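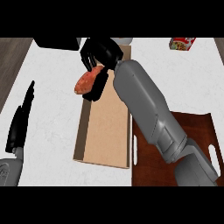
2. Evaluation Period

The Ulletel two-arm kitchen package came with a trial license from Fitura, good for 500 simulated runs. The reviewer at Sutell had used 200 of them by January, most on the same task: sweet potato, tray, cutting board.

She opened the log at 9 and started the next run. The right arm closed its black fingers on the sweet potato and carried it over the tray. The left arm held its fingers open above the counter. The manual described this posture as "available."

Her form had a field for grip quality. She entered "adequate." It had a field for use of the second arm. She left that blank, as she had on every previous form, and the software returned the form to her, as it had on every previous submission.

She called Fitura support. The technician asked whether the left arm had produced an error.

"No. It waits."

"For how long?"

"Until the run ends."

"Then it's within specification."

She asked what it was waiting for. He put her on hold. When he came back he read from the release notes, version 2, known as Baldursdóttir: the left arm would assist when assistance was required.

"Who decides that?"

"The left arm."

She thanked him and typed "not required" in the field. The form was accepted. She reset the sweet potato to its starting position, moved it closer to the left arm, and pressed Run.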